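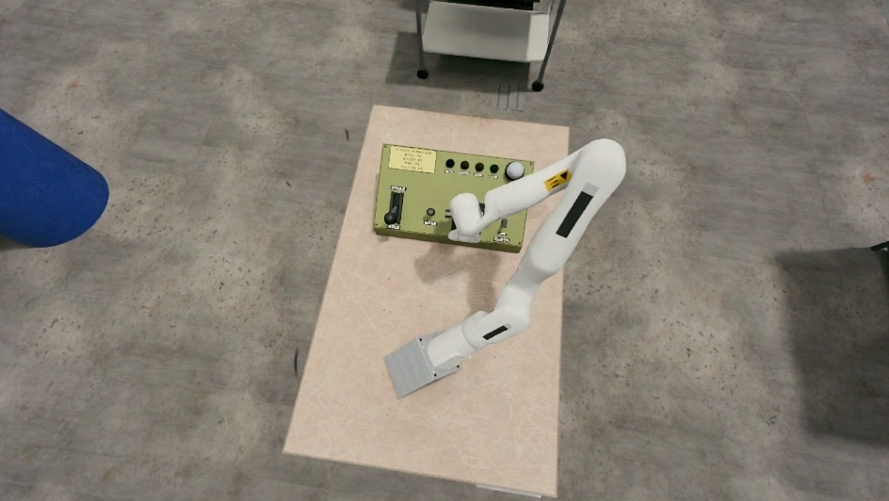 Green control box with a label and a row of four small round buttons or lights

Trodo is a backup and recovery program for relational databases, developed by Ocampo and first released for small office servers. It copies database files and transaction logs to a remote storage account and can rebuild a database on the original server or on a replacement machine.

Backup methods

The program supports full, incremental and log-only backups. A full backup is normally scheduled once a week, with log backups every 30 minutes. Each backup set is compressed and encrypted before it leaves the server. Up to 4 copy streams may run at the same time, depending on the license.

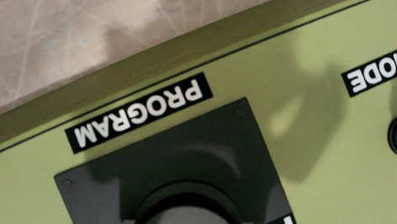

Close view of a yellow-green control panel

Restoring data

An administrator may restore an entire database, a single table space, or the state of the data at a chosen time. Point-in-time recovery requires an unbroken chain of logs. If a log is missing, Trodo stops at the last complete transaction and records the gap in its report. Version 3 added a test restore, in which the data is rebuilt in a temporary location and checked for damaged blocks.

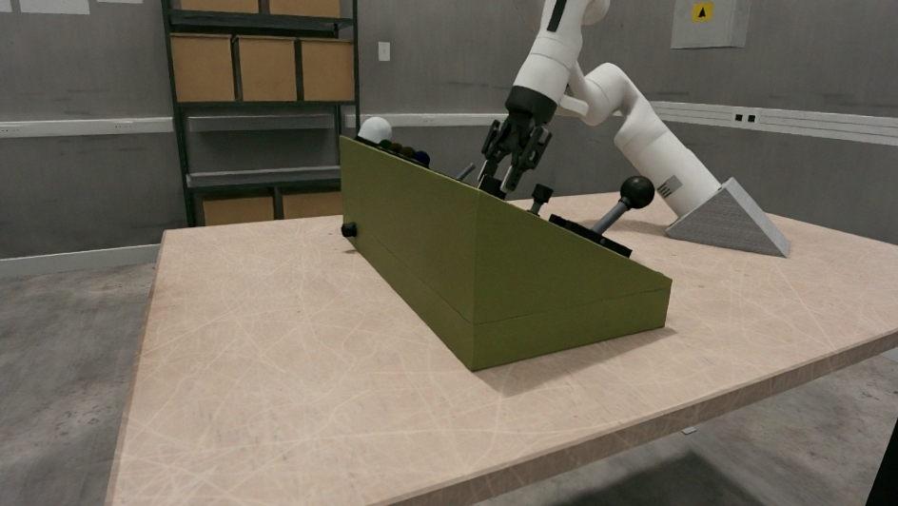

White robot arm over an olive-green console

Storage and retention

Backup sets are held in the Ivham storage format, which is also read by the Follar archive tool. The default retention period is 18 months. Expired sets are removed during the nightly cleanup unless an administrator has placed a hold on them.

See also

Follar (archive tool)
Ivham storage format
Transaction log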